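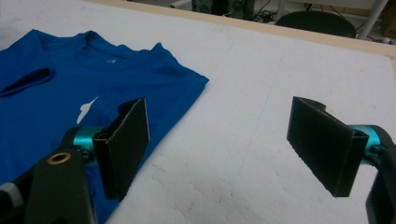 How to bring automated folding into a small garment workroom without losing your folders

Onuvwood workroom notes, 30 October 2025

If you run a room where people fold shirts for a living, sooner or later somebody will come through the door wanting to talk to you about machines that can do it. We had that conversation at Ukby in August last year, and a good deal has changed in our room since then, mostly for the better, though I would do several parts of it in a different order. What follows is the order I would use now. It is written for supervisors in places much like ours, where T-shirts come in printed, get checked and folded and go out again in boxes, and where everyone knows how everyone else takes their tea.

Step 1. Talk to the folders first

Do this before you sign anything, and certainly before any equipment arrives. Sit down with the whole shift (we did it over a long break, with cake) and say plainly what is planned, what it will mean for hours and pay, and what you don't know yet. We have 7 people on folding and the first question was whether there would still be seven by the spring. Have a proper answer ready for that one, in writing if you can manage it. Ours was that no post would go during the trial, and that we would sit down together again before changing anything afterwards.

Step 2. Write down how a shirt is folded now

You would think this was the easy bit! We asked everyone to fold the same plain T-shirt and found five ways of doing it, all of them ending in a perfectly good square. Some people take the sleeves in first, some turn the whole side over in one go, and one of our longest-serving folders does a sort of flick from the shoulder that I still can't follow. Agree on one method for the trial, let the folders choose it, and write it out in short lines:

Lay the shirt flat with the neckline away from you.
Smooth from the middle out to the sides.
Bring each side in to the same width, sleeve and all.
Fold the hem up towards the collar.
Turn it over and check the print sits where it should.

Step 3. Set up one table

One table is plenty. Choose a pale, plain surface so that the edges of dark shirts show up well, and leave space for a person to stand at it comfortably, because a person will be standing at it a great deal. Put it near the other folders. Our first one went in the back corner, and whoever was on it felt they had been sent away, so we moved it within the week and the mood lifted straight off.

Step 4. Teach with the grippers, a little at a time

The Clasness system we use learns from people folding with hand-held grippers, so for the first few weeks your folders are teachers. It is slow going to begin with. Fingers that can square up a collar without looking feel very clumsy when they become two flat pads, and good workers can get quite cross with themselves. Keep sessions short. We settled on 40 minutes and then back to ordinary work or a sit down, and we pay the session at the higher trainer's rate. Please do the same if you possibly can. What is being handed over is years of skill.

Aim for variety as well as numbers. We collected 400 folds in the first round, nearly all of them on nice new medium shirts, and the machine was lost the moment it met a large one with a crumpled sleeve. By the end of the second round we had 1160, with all the sizes mixed in and plenty of shirts put down anyhow, and it coped far better.

Step 5. Decide what stays with people

Make this list together, and pin it up. On ours, the folders keep checking the prints, anything with buttons or a hood, all the rush orders, and the last look before a box is taped. The machine gets the long runs of plain tees, the ones that used to leave everybody with sore wrists by the afternoon. Any folder may stop it at any time and doesn't need to ask me.

Step 6. Change the rota slowly

We moved one person at a time, two weeks apart, and let each of them go back if they didn't care for it. Two did go back, and they are happily hand-folding the Polat order as I write. Watch out for the quiet side of things too. Folding in a row is sociable work, and minding a machine is a bit less so, which is why we now swap places at every break.

Step 7. Keep a book by the table

An ordinary notebook will do. Ours is for jams, bad folds, grumbles and ideas, and I read it on Friday mornings with a cup of tea. The best change we have made so far, lowering the table by 5 centimetres, came out of that book in somebody's rather faint pencil, and it has saved a good few backs. Leave a spare pen with it, as the first one will wander off.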